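Norlow House
Vacancies and Opportunities

Call for Participants: Household Storage and Cable Tidying Study

Norlow House invites applications from adults who wish to take part in a study of how small household items are sorted, hung up and put away. The study forms part of the Prarell programme on everyday domestic tasks and is open to residents of Norlow and the neighbouring parishes.

Background

Chargers, extension leads and other cables are often kept in the same places as cups, bowls and tableware, particularly in smaller homes. The study will record how people arrange such items when space is limited, which items they choose to deal with first, and how easily another member of the household can find them afterwards. An earlier stage was completed in June and the findings from it have informed the present set of tasks.

What participation involves

Each participant will attend 12 sessions at the Pevico Building. At each session, participants will be given a mixed group of items and asked to put them in order on a work surface, using the stands and hooks provided. Tasks will include coiling and hanging cables, placing cups and bowls, and returning items to an agreed position. Participants will also complete a short written questionnaire at the end of each session.

No previous experience is needed. Participants will not be assessed on speed, and no electrical work of any kind is required. All power strips and adapters are disconnected from the mains throughout.

Who may apply

Applicants must be aged 18 or over and must be able to attend all sessions. We particularly welcome applications from people over the age of 65 and from those who share a kitchen or living area with others. Applicants who have difficulty gripping or lifting small objects are encouraged to apply and should state any adjustments they require.

Employees of Norlow House and members of their immediate families are not eligible.

Payment and expenses

A single payment of £1,049 will be made on completion of the full programme. Participants who withdraw early will be paid in proportion to the number of sessions attended. Reasonable travel expenses within the county will be refunded on production of receipts.

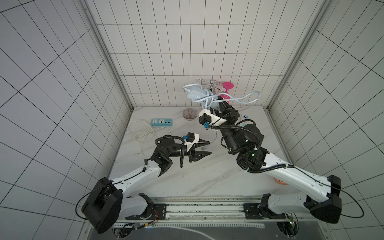
Work surface with power strip, hanging power adapter and cable, upturned pink cup and small glass bowl.

How to apply

Application forms may be obtained from the reception desk at Norlow House or requested by post. Completed forms should be marked "Storage Study" and returned to the Participation Office by the end of October 2023. Late applications will not be considered.

Applicants selected for the study will be invited to a short introductory meeting, at which they may inspect the items and ask questions before giving written consent. Consent may be withdrawn at any time.

Personal information supplied on the form will be used for the administration of the study only. Forms from unsuccessful applicants will be destroyed once places have been filled.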